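Kitchen walk-round, Treloar flat, 3 October 2020

I said I'd type these up properly instead of leaving them on the back of an envelope, so bear with me! It's the same list as in May with a few lines added, and my comments go under each bit. Tick means fine, cross means somebody (probably me) has a job to do.

## Floor and doorway

- [x] Nothing to trip on between door and sink
- [x] Floor dry, no greasy patch by the cooker
- [ ] Mat lies flat

The mat is curling again. I turned it over and put the big cookbooks on it overnight, and it was lovely and flat until breakfast and then up it popped. I'd like a new one, the heavy rubber-backed sort, and until it comes the old one is living in the cupboard.

## Cooker and hob

- [x] All knobs turn off with a proper click
- [x] Hood filter clean
- [x] Tea towels nowhere near the rings
- [ ] Fire blanket on its hook

Blanket was in the drawer with the foil, of all places. It does need to be where you can grab it, so I've bought a stick-on hook and I'll put it up once the wall has been wiped down (the glue won't hold on anything greasy, I learnt that with the last one).

## Fridge

- [x] Door seal closes all the way round
- [x] Raw meat on the bottom shelf
- [x] Thermometer reads 3 degrees
- [ ] Nothing past its date

Very pleased with the 3, it was creeping up all summer and I'd been blaming the seal when really we'd just crammed it too full. One cross for the Zukau yoghurts, 9 of them, bought on offer and forgotten behind the pickles. All gone now. Please can we stop buying things only because they're on offer, and I include myself in that.

## Sockets, leads and small appliances

- [x] Kettle lead not frayed
- [x] Toaster crumb tray emptied
- [x] Plugs cool to the touch after use
- [ ] Leads kept back from anywhere wet

The Kulluvora kettle is grand, but its lead is far too long and it loves to flop towards the sink. I've tied it up with one of those bag ties for now. The toaster tray was a horror, there was practically a whole loaf in there!

## Worktop

- [x] Surface wiped
- [x] Trays and dishes set well back from the front edge
- [x] Fruit checked for soft spots
- [x] Curtain clear of anything hot
- [ ] Ready-to-eat food covered if it's going to stand

I'm happy with the tray. It's got a low rim all round, so the lemons can't go rolling off, and having it towards the back means an elbow or a passing sleeve won't catch it. The curtain runs right along behind the counter, so my rule stays the same as ever: no toaster, no candles and no hot pans along that stretch, please. Cold things only. The cross is for the sandwich, which ought to have a cover over it if it isn't being eaten straight away. There's a mesh dome in the top cupboard that hardly gets used.

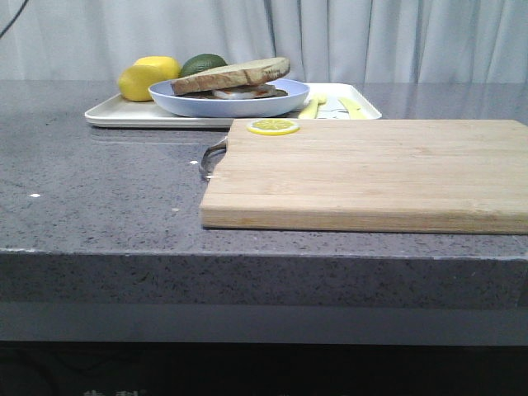

Sorin Gashi: Agree on covering food, but I'd sooner use a lidded box than the dome. The dome keeps flies off and does nothing about the bread going hard. And anything with meat or egg in it should go back in the fridge if lunch gets delayed. Can we add that as its own line?

Yes, good one, I've added it below. And fine, boxes it is, as long as they come back with their lids on. I went through the Zandumora set last week and found lids for about half of it.

## Added for next time

- [ ] Filled sandwiches back in the fridge if lunch is late
- [ ] Boxes and lids matched up
- [ ] Curtain hem looked at and curtain washed
- [ ] Blanket hook holding
- [ ] New mat down

Curtain wash is mine, I'll do it on a cool cycle so it doesn't shrink. Sorin, if you could take the mat, the gap by the sink is 75 cm wide, so don't come home with anything bigger!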